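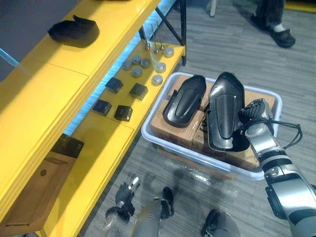
Vol. 6, p. 418

1/ Stondport has revised its good practice rules for humanoid robots that pick parts near staff.

2/ Keep small parts on the shelf and larger shells in a bin. Pick up loose plastic sheet from the carpet before a run begins. Feet and cables catch on it.

3/ Anyone standing nearby must stay in the operator's view – no exceptions for short visits.

4/ Grip settings for curved shells are in section 337. Please send comments to Ashley Lambert by the end of January.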